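Cahier d'atelier — saucisse fraîche de volaille, atelier Wadstead
10 mars 2026

Repris la recette de base de décembre, celle avec fenouil et poivre noir. Le problème reste le même : à la cuisson, la saucisse perd trop de jus et la tranche devient granuleuse. Je voulais séparer deux causes possibles, la température de la viande au hachage et le temps de mélange, parce que la dernière fois j'ai changé les deux en même temps et je ne peux rien conclure.

Deux lots de 6 kg, haut de cuisse de dinde désossé, livraison Nedico. Même sel, même eau glacée (600 g par lot), même boyau de mouton. Lot A : viande sortie directement de la chambre froide, passée à la grille de 6. Lot B : viande raidie au congélateur avant la grille, couteaux refroidis aussi. Mélange identique pour les deux, à vitesse lente, jusqu'à ce que la masse colle à la main retournée.

Lot A : le gras s'écrase un peu contre la grille, on le voit à la sortie, les brins sont flous. J'ai arrêté la machine une fois pour retirer un tendon. Lot B : brins nets, couleur plus claire, mais le hachoir force au début. À ne pas faire avec l'ancienne vis, je pense.

Embossage avec le petit poussoir Kuroda. Le piston accroche toujours à mi-course, graissé encore une fois, résultat moyen. Il faut commander le joint, je l'ai déjà écrit ici et je le réécris.

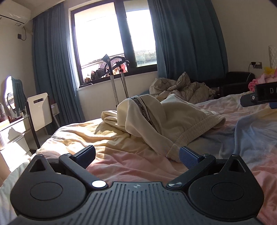 Skumetside demande pourquoi on ne met pas tout simplement de la fibre d'agrumes, que cela règle la perte de jus en une journée et que les clients ne voient pas la différence. Je comprends l'argument. Mais l'étiquette deviendrait plus longue, et je préfère d'abord savoir ce que le froid seul peut donner. Si le lot B ne suffit pas, on fera l'essai avec fibre, à part, avec sa propre feuille.

Cuisson à la poêle, feu moyen, 200 g de chaque lot, sans piquer. Le lot A rend un jus trouble, assez vite. Le lot B rend moins, et plus tard. Pesée après repos : l'écart est en faveur de B, les chiffres sont sur la feuille de balance, à recopier au propre. À la coupe, B se tient mieux, le fenouil ressort davantage aussi — ou bien c'est moi qui goûte toujours B en second. La prochaine fois, goûter à l'aveugle.

Sel : correct dans les deux. Poivre : trop gros, il fait des trous dans la tranche, et un boyau a éclaté juste à l'endroit d'un grain. Prendre la mouture au-dessous.

Reste à faire :
refaire le lot B avec le mélange plus court ;
sonde à piquer dans la masse avant et après hachage, oubliée pour le lot A ;
garder deux saucisses crues de chaque lot sous vide, étiquetées, bac du bas ;
joint du poussoir.

Nettoyage fait, grilles huilées et rangées. La grille de 6 a une petite ébréchure sur le bord extérieur, à surveiller.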